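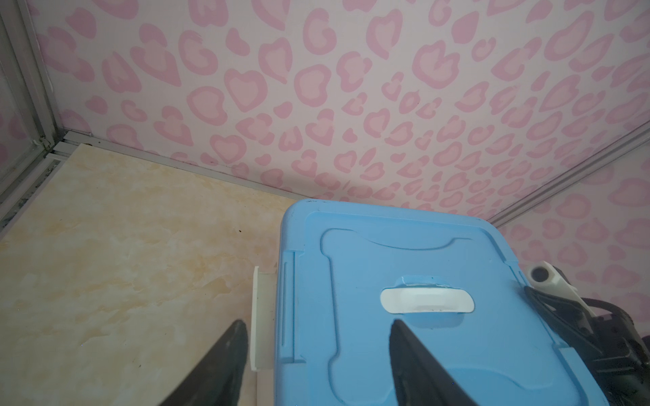
Budgeting for a two-arm bench setup – what am I missing?
Posted by Shakuntala Prajapati

We run a small teaching lab and want two arms on one rail to pack tubes and dishes into plastic bins with lids. My quote from Zornisow covers the arms and grippers and nothing else. I have to hand in a number for the October budget round. What else should be on the list?

drostton_bench

Add the enclosure and the cameras first. We paid 1682 dollars for framing, wall panels and a tabletop, and that was before cables. Get a wrist camera for each arm plus a fixed one over the table. 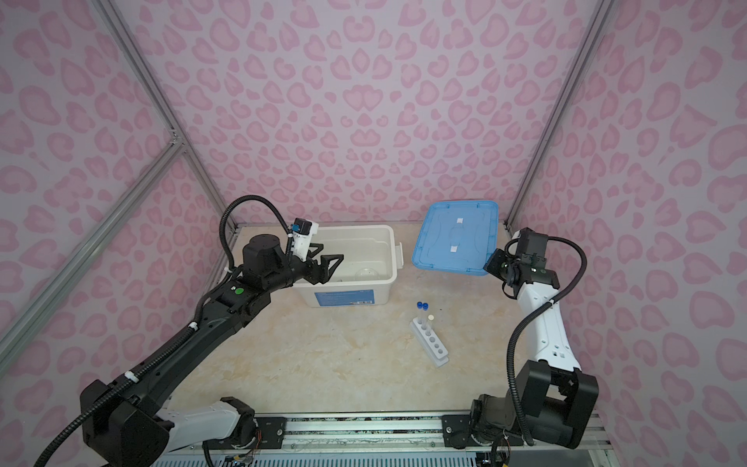

Spare gripper fingers come next. We order two sets at a time and keep them in a drawer. Ask Zornisow for the warranty terms in writing – ours was 36 months on the arms but only 7 on the grippers, and I had planned for the same on both.

Also buy your labware before you fix the table size. Bins, lids and racks take up more room than you would think once the lids are off.

Greter

Agree with most of that. I would get a second quote from Thakur, even if you don't use it. Shipping was a separate line on ours and it hurt.

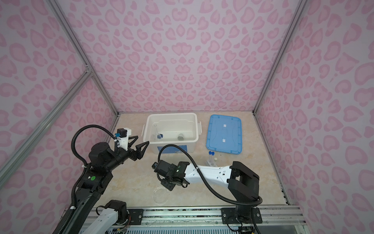
Can we buy one arm now and add the second next year?

You can, but order the full-length rail and both mounting plates the first time. Swapping the rail later means taking the whole bench apart.

thakur_user2

depends on your budget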